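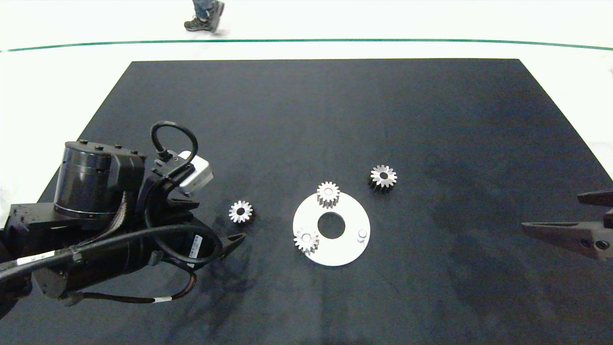

Jinard Lake FAQ

I get a lot of the same emails every spring, so I finally put my answers in one spot. I've fished and paddled this lake since I was a kid, but I'm not the county, so check the signs at the ramp if it matters!

How big is Jinard Lake?
It covers 993 acres and has two basins joined by a narrows. The south basin is shallow and weedy, and the north one drops off fast once you're past the point.

Where do I put in?
There are 2 public ramps. The one on the Ustovville side is paved and has room for a decent-sized trailer. The Ansah Road ramp is gravel, and I wouldn't take anything heavier than a small fishing boat down it (ask me about my old minivan sometime). Kayaks are fine at either one.

Is there a fee?
Not to launch. Overnight parking at Ustovville takes a permit, and you get those at the township office.

What's in there, fish-wise?
Walleye, perch, smallmouth, pike, and more rock bass than anybody wants. I do best on walleye right before dark, drifting the north side of the narrows. My kids do best on rock bass, all day long, off the dock.

Can I get to the river from the lake?
Yes, Ansah Creek runs out of the southwest corner and meets the river after 4 miles. In a canoe it's a lovely morning. Late in the summer you'll be dragging over gravel bars, so wear shoes you don't like.

Are there marinas?
Just Pronavix Marina, on the east shore. They have gas, bait, ice and slips, and they rent pontoons, which go fast on holiday weekends. They close up in November.

Is it good for swimming?
The town beach is sandy and stays shallow a long way out, great for little ones. No lifeguard. I skip the south end, mostly on account of the muck.

Can I camp?
Yep, at the township campground, 230 yards up the hill from the beach. Sites by the road get noisy, so ask for the back loop.

What about ice fishing?
People do it, mostly on the south basin. Please don't email me asking if the ice is safe, I'm not going to answer that one. Call the bait counter in town and then drill your own test holes anyway.

Do I need to wash my boat?
Please do! Pull the weeds off, drain everything, and let it dry before you go to another lake.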